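Strap season at the Karkutby shop

I've been putting off writing about straps for months, mainly as I own far too many and my husband reads this newsletter. But the new Valentini range landed in October and I've had one on my wrist ever since, so in we go.

The range is made for Valentini by Dilmont, who used to do nothing but gloves. You can tell. The leather is soft from the first morning, with none of that stiff fortnight where the buckle end sticks out like a diving board (we've all been there!). I went for the dark green on my old Filto, a hand-wound thing I bought with my first proper pay packet, and it looks like a different watch. It sits flatter too.

There are 63 colour and stitching combinations if you count the contrast threads, and straps can be cut for wrists up to 257 mm, so anyone who has been punching extra holes with a skewer can stop. Plain ones start at £70. The alligator-print is more, and I didn't love it — a bit shiny for me — but Irfan Ngau on the counter swears it's the one people come back for.

Irfan also talked me through quick-release pins, which I'd always been snobby about. I take it all back. I changed straps on the bus. If you've an older watch, do check the gap between the lugs first, because plenty of vintage cases are an odd size and a strap that's a millimetre too wide will pucker at the edges. 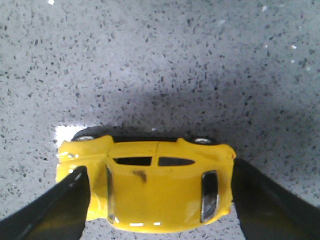 The other thing I wanted to mention is the fitting morning. Arnout Van Dijk is coming over from the workshop on Saturday and will be at the shop from ten, cutting and stitching to order. He has room for 5 people and it's first come, first served, so ring ahead and ask for Irfan. Bring the watch with you, and the old strap as well if you liked how it fitted, so he can copy the length.

He'll look at bracelets too, if you have a link that needs taking out. No batteries though, he was quite firm about that when I asked.

I'm already wondering about the tan for summer. Next time I'll get on to the travel cases, and whether a watch roll is worth having if you only ever pack two.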